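# Gaden (software)

**Gaden** is an open-source program for recording, replaying and learning tabletop tasks on small hobby-class robot arms. It runs on an ordinary Linux computer and talks to serial bus servos through a USB adapter. The project grew out of Quartey, an earlier set of scripts for reading servo positions, and took over its file format. Version 2 was released on 12/10/22 and is the first version with a built-in policy runner.

## Overview

Gaden has three main parts: a driver that exchanges messages with the servos, a recorder that stores joint positions and camera images together, and a runner that sends a trained policy's output back to the arm. Each part is a separate process. They share data through a local message bus called Barkudier, which can also be used on its own.

The program was written for arms with printed parts and low-cost servos. These arms flex under load and have some play in the gears, so the position a servo reports and the place where the fingertip ends up can differ. Gaden makes no attempt to model the difference. It relies on camera images to correct for it during a task. 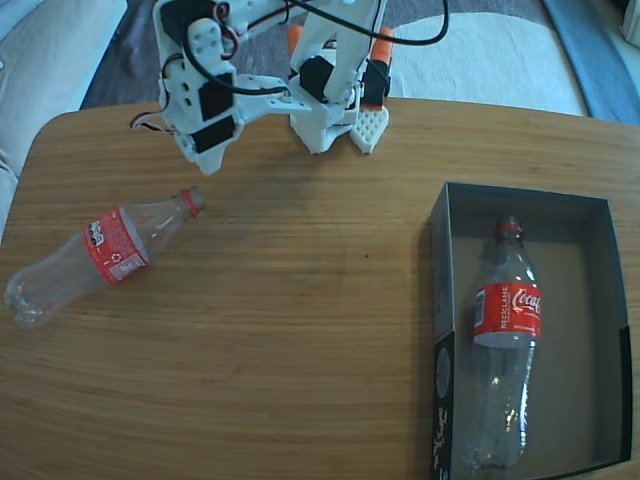
The standard task in the Gaden manual is bottle sorting, in which the arm must pick up a drink bottle and place it in an open box. It is a common first task because the parts are cheap and the result is easy to check by eye. It is also harder for the perception software than it looks. A clear plastic bottle lying on a wooden table lets the wood grain show through its body, and a network trained from scratch tends to lock onto the red label and the cap ring, the two areas with strong color. The manual advises recording bottles with the label turned in many directions so that the policy learns more than one cue. Bottles that already lie in the box are left in view during recording, so that the policy learns to ignore them when it looks for the next one to pick up.

## Recording

A recording is called an episode. The operator moves a leader arm by hand, and the follower arm copies it while the recorder saves joint positions, commanded positions and one image per camera. All streams are stamped with the same clock. If a camera image arrives late, the recorder marks the gap and keeps going - it does not repeat the last image, as Quartey did.

Episodes are stored as a folder with one table of numbers and one video file per camera. The reference set that comes with the manual holds 1061 episodes of the bottle task. Users can trim, split or delete episodes with a command line tool, and deleted episodes stay in a trash folder until the set is rebuilt.
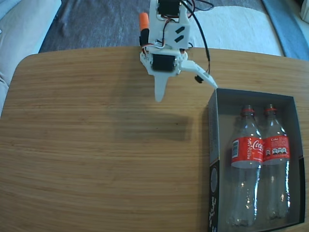 Each episode carries a short text label and a result field, which can be set to success, failure or unclear. The operator fills in the result after the arm has returned to its rest pose. Failed episodes are left out of training by default but can be added back with a flag. Some users keep them for testing the result checker, a small image classifier that guesses the result field from the last image.

## Control

The driver reads and writes all servos in a single group message. Commands pass through a limiter before they reach the bus. The limiter checks three things:

- the joint angle against the range saved during calibration
- the change in angle since the last command
- the servo load, if the servo reports it

A command that fails the first check is clipped. A command that fails the second is spread over several steps. When the load check fails, the driver holds the last safe position and waits for the operator to clear the fault.

Calibration is done by hand. The user moves each joint to both ends of its travel, and the driver saves the limits in a plain text file. The gripper is calibrated last, first with the jaws fully open and then with the fingertips brought together.

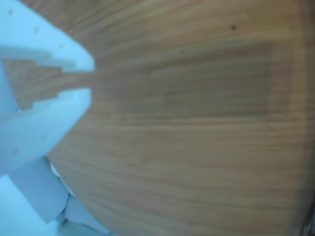 The closed value matters more than the open one. If it is set too far in, the servo keeps pushing after the fingers meet and heats up. If it is not far enough, thin objects slip out. Version 2 added a setting named `grip_margin`, which backs the jaws off slightly from the saved value when nothing is being held.

## Policy runner

The runner loads a trained policy and feeds it the newest image from each camera together with the current joint positions. The policy returns a block of future positions, and the runner sends them to the driver one at a time. A new block is requested before the old one runs out, and the two are blended where they overlap. If a block takes longer than 250 milliseconds to arrive, the runner slows the arm down until the next one is ready.

Gaden does not train policies itself. It exports episodes in a form that outside training tools can read, and it accepts models in one exchange format. A helper called Ornholm checks that camera names, image sizes and joint order match between the model and the arm. It refuses to start the runner if they do not.

## Limitations

- Only one follower arm can be driven per computer.
- Camera positions are not stored, so a policy may stop working after a camera is moved.
- The limiter has no knowledge of the table or the box and cannot prevent contact with them.
- The result checker is often wrong on clear objects.

## Release history

| Version | Main changes |
|---|---|
| 1 | Driver and recorder, Quartey file format |
| 1.1 | Barkudier split into its own package |
| 2 | Policy runner, Ornholm, `grip_margin` |

Version 2 closed 13 open bug reports, most of them in the recorder. A maintenance release the next February fixed a fault in the trim tool that could drop the last image of an episode.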